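4.2 The open-day demonstration at Plundell

The claims examined in Section 3 rest mostly on published trials. We also wanted to see how such a system is presented to people who might buy or fund one, and so attended the open day held by Wendt at its Plundell site on 2nd May. The system on show was Giltesero, a planner for household robots that is trained and tested in simulated flats before being moved to hardware. The visit was not a controlled study and we do not treat it as one. We had no say in the tasks, could not inspect the logs, and saw only what the other visitors saw.

The programme had two parts. In the first, visitors sat before a large screen and watched runs in the simulator. In the second, they were taken in small groups to a workshop where a wheeled base carried out a shorter version of the same errand. The errand was always of one type: begin in the sleeping area, go to the kitchen, stop within reach of a named appliance, and report. Figure 3 gives a view inside one of the simulated flats, with the bed on the left and the white appliance in the adjoining room on the right.

The presenter, Cengiz Ağca, told us that the planner had been tested in 700 layouts of this sort and had finished the errand in all but 62. The handout repeated both numbers. Neither the talk nor the handout said how the layouts differed from one another. When asked, Mr Ağca replied that furniture was moved, wall and floor finishes were swapped, and "the general character of the home" was kept. It seems fair to ask how much of the variety was a matter of surface. A planner that works from a depth map has little reason to care whether a wall looks like stone or paint, and a layout that differs from its neighbour only in this respect should hardly count as a second test. 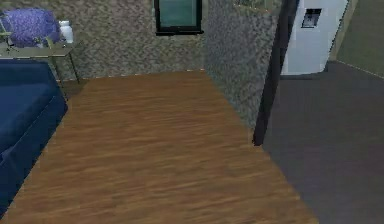
Figure 3. View inside a simulated flat. The bed and a side table are on the left; a stone-textured partition separates the wooden floor from the dark grey floor, where a white appliance resembling a refrigerator stands.

Our second doubt concerns the errand itself. Travelling from one room to the next across open floor is a problem that older methods handle well, and the demonstration included no comparison with any of them. We asked whether the Prultwood baseline, which Wendt's own technical note uses elsewhere, had been run on the same set. It had, we were told, but the results were "not in a form for today". We wrote afterwards to ask for them and had received no reply when this paper was submitted.

A third point has to do with what was counted as finishing. During the screen session one run ended with the simulated base turned away from the appliance, at a distance that we would have put beyond arm's reach. It was announced as a success. The rule, as later explained to us, is that any stop inside a fixed radius counts, whichever way the base is facing. That may be a reasonable rule for navigation alone. It is a poor fit for the wording on the handout, which speaks of a robot that is "ready to help" on arrival, and visitors who did not ask would have left with the stronger reading.

The workshop session was the more useful of the two. Our group watched four attempts. In two the base reached its goal without trouble, though it moved slowly. In the third it halted at a doorway and was restarted by a member of staff, who described the pause as a network fault. In the fourth it stopped short and reported that it had arrived. Four attempts are far too few to support a rate of any kind, and we offer none. What can be said is that both of the weaker attempts happened at a change of room, and that the handout treats the step from simulator to hardware as settled.

In fairness to Wendt, the staff answered most questions openly, and nobody tried to hide the restart. Mr Ağca also volunteered that only around 200 runs had been made on the physical base, a number missing from the printed material. We would have liked to see it there, beside the simulated total, with the same account of failures. Until that is done we see no ground for moving Giltesero out of the "simulation only" group in Table 2, and it is listed there in the analysis that follows.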